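Sultik Small Appliances, Customer Support
Ticket 123: four-slot toaster, left pair browns less than right pair
Opened by: Marisol Ccori, Felville
Status: open

Hi there, me again (I rang on the weekend and was told to put it all in writing, so apologies for the length!). I've got one of your four-slot toasters and it's been great since March, but lately the left pair of slots comes up a full shade paler than the right. Same dial setting, same bagels, same everything. I put a bagel half in each pair on setting 5 and here's one of them on the plate. Golden on the crust edge, but the cut face is still bready and pale, and at that setting I'd want it properly brown.

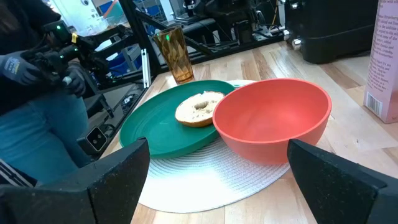 Page 1 of 2

Things I've tried so far, in the order I tried them:

Emptied the crumb tray. There was plenty in it, I'm a bit embarrassed to say. No change.

Swapped the power point. I had it on a double adaptor with the kettle, so I moved it to its own outlet on the other wall. No change there either.

Ran both sides empty for a full cycle and looked in from the top (standing well back!). The elements on the right glow evenly. On the left, the inner one looks duller to me, but the morning sun comes straight in on that side of the kitchen so I wouldn't swear to it.

Swapped sides with the bagel halves, in case it was just the Elora bagels being thicker on one half. Nope, whichever half goes in the left comes out pale.
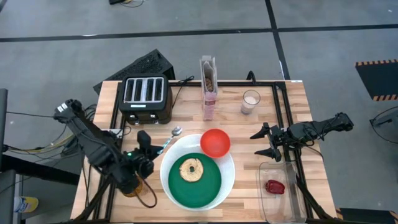
Your phone person asked if I'd been doing frozen bread in it, and yes, most mornings, but on both sides, so I can't see why only one would suffer. She also asked about the lever. It goes down and stays down the way it should, and the popping up is fine too, maybe a second or two earlier on the left. I timed it once at 200 seconds on the right and forgot to time the left, sorry. I'll do that tomorrow.

I bought it at the Palomino store in town, and the colour of the receipt has faded but you can still read the price. Happy to drop the toaster in if there's a repair place within 20 kilometres, otherwise could you post me a satchel?

Update, September 8, 2025: timed the left. It pops before the right every single time, so now I'm leaning towards the timer. Can someone ring me after lunch?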